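Home Forums Build Logs Members Search Log In

Kitchen arm build: gripper can't settle on the pot rim

ardalan_r
The bench is finally in one piece, so I'm starting a proper log. The goal is a single arm that can work over a play kitchen: pick up a pot, move it between burners, drop things in it, take things out of the sink. No learning stuff yet. I'm driving it from a list of saved waypoints and a small script that opens and closes the gripper between them.

The arm is bolted to its own stand and not to the kitchen. I had them joined at first and every hard stop shook the counter. The stand has 70 lb of sandbag on the base and stays put.

Blocks are fine. The pot is where I'm stuck. I come down over the rim with the fingers open, close, and lift. Out of 60 tries it held to the end of the move on a bit over half. The rest of the time the rim slides along the finger and the pot turns.

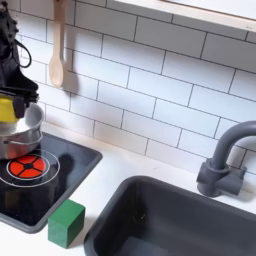 Yellow finger pad at the rim of the pot, green block on the corner of the stove.

Things I've tried: slower close, more closing force, gripping lower down. More force made it worse. The pot rolls toward whichever finger touches first.

Any ideas before I start printing new fingers?

esmaeil_h
What is the pad made of? If it's printed in something hard it will slide on steel no matter how hard you squeeze. I'd start there and leave the script alone.

ardalan_r
Printed, flexible filament, but the stiffer kind. It was what was on the spool.

esmaeil_h
Then that's your answer. Go softer, or glue a strip of silicone sheet over it. Baking mat works and it's cheap.

tahmineh_s
I don't agree that it's the pad. "The pot rolls toward whichever finger touches first" means the gripper isn't centered on the rim when it closes. A softer pad will hide that for a while and then you'll have the same problem with something heavier. Check your tool offset. If you measured it with the old fingers on, it's wrong now.

esmaeil_h
It can be both. But a pad takes ten minutes and redoing the offset takes an evening.

tahmineh_s
It takes an evening once.

ardalan_r
I did change the fingers after I measured. I'll redo it tonight and report back. The counter layout for anyone who wants to suggest a different approach angle:
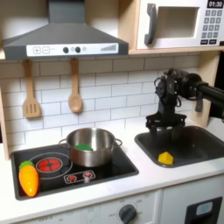
Steniletti Shared Workshop / Robotics Bench Group

The hood is the part that limits me. It leans out over the cooktop, so a straight vertical approach to the back of the stove isn't possible with the elbow up. I come in from the side with the forearm nearly level and drop only the wrist. The sink is easy in comparison. The one thing to watch there is the front wall of the basin, because the fingers are long and the mounting plate is wide.

raili_p
Could you take the hood off? I know it looks nice.

ardalan_r
I could. It would also make the whole thing pointless for me. I want it to work around stuff.

raili_p
Fair enough. Then at least put a no-go box around it in software. I cracked a servo horn on a shelf last September doing what you're doing, trusting my waypoints. My box is padded by 4 cm on every side and I've had no contact with it on.

ardalan_r
Okay, update. Redid the offset with the current fingers. It was out to one side, enough to matter. To test it without the pot getting in the way I went back to blocks and ran the approach at full speed, then half speed.

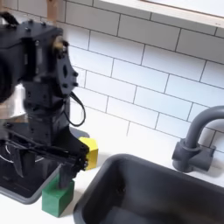

fatemeh_k: I'd be careful reading too much into block tests. A cube has flat sides and lines itself up with the fingers when they close. A round rim doesn't. You can be off by quite a bit on a cube and never know it. If you want a test for centering, use a short piece of pipe standing on end and watch whether it moves as you close.

ardalan_r
Good point. I have a piece of conduit somewhere, I'll try it.

tahmineh_s
Conduit is a good test. Mark around the base with a pencil so you can see which way it shifts.

esmaeil_h
And the pad?

ardalan_r
Also did the pad. Baking mat, contact cement, clamped overnight.

So I can't say which one fixed it, sorry to both of you. The conduit moved a hair to the left on closing and I trimmed that out. Then I put the pot back, ran it again and stopped at 164 lifts. It slipped on a few, all at the point where the wrist turns. I can live with that for now and will slow that move down.

esmaeil_h
You should have done one at a time.

ardalan_r
I know.

tahmineh_s
Take the mat off and run it again. It's contact cement, it peels.

ardalan_r
Maybe later. I'd like to get on with the pot and something in it first, then come back.
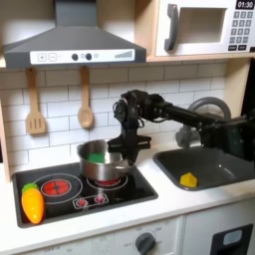

Thread length: 4 min read

Next on the list is cable routing. The loops at the wrist are longer than they need to be, and I worry about one of them catching on the pot handle when I come in from the right. If I shorten them too much the wrist won't make its full turn. How is everyone else doing this?

raili_p
Spiral wrap, and one tie point on each side of the joint. Leave the slack at the joint and nowhere else. Turn the wrist to both ends of its travel by hand before you tighten anything.

fatemeh_k
Same, but I use hook and loop in place of zip ties. You'll be taking it apart again.

esmaeil_h
Zip ties are fine if you own a pair of cutters.

ardalan_r
Going with hook and loop. I've cut one servo lead already this year.

Related threads
Rikon stand: how much weight is enough?
Softer finger pads, what are you using
Nouri controller loses home position after restart
Tool offset by hand, step by step
Alel wrist joint teardown

Contact the moderators | Copyright Steniletti Shared Workshop | Back to top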